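6. Localization faults on outdoor patrol routes

6.1 Blurred camera input (fault code 1115)

The Erkine navigation unit matches each camera view against the stored route. When too few edges can be matched, the robot first slows and then comes to a protective stop with fault 1115 on the operator panel. The lidar safety zones stay active during the fault, but the position shown on the map must not be relied on.

CAUTION: Do not release the protective stop remotely until the path has been checked on foot. A robot with a lost position may steer toward a curb or loose ground when motion is enabled.

Work through the steps in order.

1. Open the fault log and select the last stored view before the stop. In a view with heavy streaking, large shapes such as a utility pole or a building front can still be made out, while the curb and the gravel next to it lose their fine detail. The matcher needs that fine detail. Large shapes alone do not give a valid position.
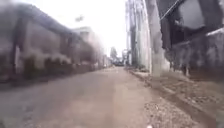
2. Press the emergency stop on the robot and switch the panel to LOCAL.

3. Check the camera mount for play. Tighten the four mount screws to 6 Nm. Replace the rubber dampers if they are cracked – do not stack new dampers on old ones.

4. Clean the lens cover with a dry microfiber cloth. Solvents damage the coating.

5. Under Camera > Exposure, set the upper limit to 7 ms. Units delivered before software 13 have no upper limit and must be updated first (see the Pelupessy update tool, section 9).

6. Drive the route manually at walking speed and open the log again. Compare foreground and background. If the ground close to the robot is strongly blurred but distant objects such as a tank, a parked truck or a lamp pole are clear enough to recognize, go to 6.2. If near and far are equally streaked, repeat step 3.
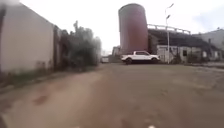
6.2 Blur in the foreground only

Lower the speed limit for the affected segment and save the route under a new name. Vehicles may be moved between runs, so do not select them as landmarks. Use fixed structures on at least two sides of the path.

Note: At the Plisholm site the fault came back on Thursday after the speed limit had been restored by a route sync. Lock the segment before syncing.

6.3 Return to service

Release the emergency stop, set the panel to AUTO and watch one complete run from outside the safety zone. If fault 1115 appears again, take the robot out of service and send the log to Kornano support.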